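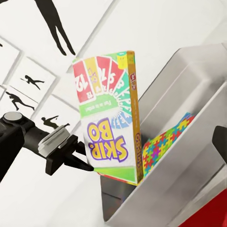

FLENANCE INTRODUCES DULLISEO INTERIOR WALL PAINT FOR SMALL BEDROOMS AND RENTAL UNITS

Matte white finish is formulated for rooms with one window and limited airflow

June – Flenance, a maker of water-based coatings for homes and apartment buildings, today announced Dulliseo, an interior wall and ceiling paint for small rooms. The product replaces the company's Tang line, which will be sold until existing stock runs out.

Dulliseo is a single-base acrylic paint supplied in a matte finish. It is intended for plaster, drywall and previously painted surfaces in bedrooms, hallways and home offices. It is not intended for bathrooms, laundry rooms or exterior use.

Narrow rooms present a specific problem for matte coatings. Daylight from an end window strikes the long walls at a low angle, and small differences in film thickness show up as bands or patches. Roller overlap marks are most visible under these conditions. Property managers who used Tang reported that touch-up work on long walls often had to be extended to the nearest corner before the repair blended with the older paint.

To address this, Flenance changed the size distribution of the flattening agent and lengthened the open time of the film. The longer open time allows a painter to return to a wet edge after cutting in at the ceiling line. The sheen level is lower than that of Tang when viewed from the side and unchanged when viewed straight on.

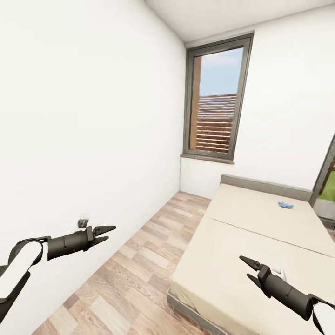 Image credit: Flenance

"Most of the comments we had on Tang came from people painting rooms where the bed takes up most of the floor," said Tincuța Costache, product manager for wall coatings at Flenance. "They work in a tight space, they can't step back far enough to check the wall, and they see the lap marks the next morning. We spent most of the development time on that one point."

Application

Dulliseo may be applied by brush, roller or airless sprayer. Two coats are recommended over bare drywall that has been primed, and over any existing color that is darker than the finish coat. One coat is normally enough over sound white paint. Surfaces should be clean, dry and free of dust. Glossy surfaces should be sanded to a dull finish and wiped down before painting.

Recoat time is 3 hours at normal room temperature. Cool or damp rooms will need longer. Windows should be kept open during application and drying where weather permits, and the door left ajar. The paint may be thinned with clean water for spray application only – thinning for roller work reduces hiding power and is not recommended.

Beds and other large furniture that cannot be taken out of the room should be moved away from the wall and covered in full. Upholstered headboards should be kept clear of fresh paint until the film has hardened. Contact before that point can leave fabric texture in the surface, and the mark will remain after the film has cured. 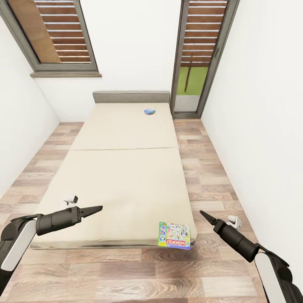

Bedroom with upholstered headboard at the back wall.

Cleaning and touch-up

Cured film can be wiped with a soft cloth and a mild, non-abrasive cleaner. Repeated rubbing in one spot will raise the sheen, as with any matte coating. For touch-ups, Flenance recommends the same type of roller used for the original coat. Brush touch-ups should be limited to nail holes and similar small repairs.

Partly used containers should be sealed and stored above freezing. Paint that has been frozen and thawed should not be used, even if it appears to mix normally.

Color and packaging

Dulliseo will be offered at launch in three whites: a neutral, a warm and a cool. The neutral is matched to the standard Tang white, so that units painted with the earlier product can be maintained without a full repaint. Tinting is not available at this stage. Containers are supplied in two sizes, and both use a recyclable plastic pail with a screw lid.

Availability

Distribution will be handled by Fidomport, which also supplies Flenance primers and trim paints. A first production run of 3000 pails has been completed and is being shipped to Fidomport warehouses. Trade customers with open Tang orders may switch them to Dulliseo through their usual Fidomport account contact. Orders that have already left the warehouse cannot be changed.

Safety data sheets and the technical data sheet are available on request from Flenance. Sample panels in all three whites can be ordered by trade customers through Fidomport.

Media contact:
Tincuța Costache
Product Manager, Wall Coatings
Flenance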